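Set Up a Hanging Fruit Station on a Rail

I love this little project! If your fruit always ends up buried at the bottom of a shopping bag, a wire basket hung from a rail gets it up where you can see it, and you get your counter back.

What you need

A wire-mesh basket with hooks along the top edge
A rail or bar, already fixed firmly
A shallow plate
A damp cloth

Step 1: Check the fit

Hook the empty basket over the rail and give it a gentle tug. Every hook should sit right down over the bar. My first one (a Huneslow, long gone) had hooks that were a touch too narrow, and it tipped forward whenever I reached in – so frustrating!

Step 2: Bring in the bag

Park the whole bag of fruit right below the basket and open it wide. You'll be lifting pieces straight up, so no walking back and forth with an armful of apples.
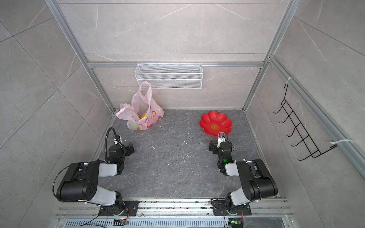 Step 3: Load from the ends

Put the heaviest pieces at the two ends first, then fill toward the middle. Keep it to one layer if you can. Anything soft or bruised goes on the plate to be eaten today, and I'm a big fan of a bright plate for this – you really do notice it when you walk by!

Step 4: Wipe down and fold

Run the cloth over the surface underneath, fold the bag flat and save it for your next trip.

Updated May 2026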